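Suture bench and needle driver check, Skiltis training room
Checked by: Charito Umali
Period: January, before the 9:00 session

1. Bench and practice pads
Bench top wiped down: OK
Pads seated flat in the tray: OK
Pads cut through or torn at the edges: two replaced. Old ones went in the bin under the sink, so please don't fish them out for "one more go."
Pad stock in cupboard: 18. Reorder from Yap when we get down to the last box.

2. Thread
Black practice suture, fine: OK, 100 lengths in the drawer
Open packets carried over: none
Comment: Keep a light pad or mesh behind the work whenever black thread is in use. On the dark mats people lose the tail and pull on the wrong end.

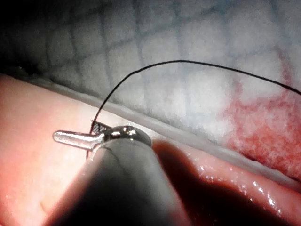 Tails are still being left too long on some benches. Trim before tying off and put the cuttings in the sharps tub with the needles. I found several on the floor by the door last month and one wrapped around a chair caster.

3. Instruments
Jaws close evenly along the grip: OK
Grip surface free of lint and thread: OK after brushing
Pivot pin, side play: OK
Shaft, scratches or dents: light wear, no action
Wrist moves through full range without sticking: OK on the Musent set. The Zastov spare is slow to the left. Tagged and put on the top shelf. Do not use until it has been looked at.
Comment: Brush around the pin and into the ridged parts at the base of the jaws. A wipe with a cloth does not reach them. Look at the jaws under the bench lamp from both sides, as glare hides a lot on bare metal.
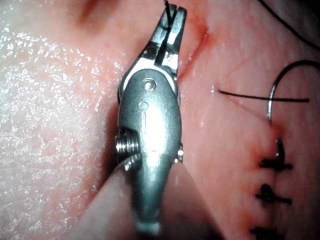 Jaws, pivot pin and upper housing, with black thread at the left jaw tip.

4. Sharps and waste
Sharps tub below fill line: OK
Spare tub on hand: NO. Ordered.
Needle count in matches count out: OK, 100

5. Room
Lamp cords clear of walkway: OK
Eyewash bottle in date: OK
First aid box: short on small bandages

Open items: Zastov spare, sharps tub, bandages.
C. Umali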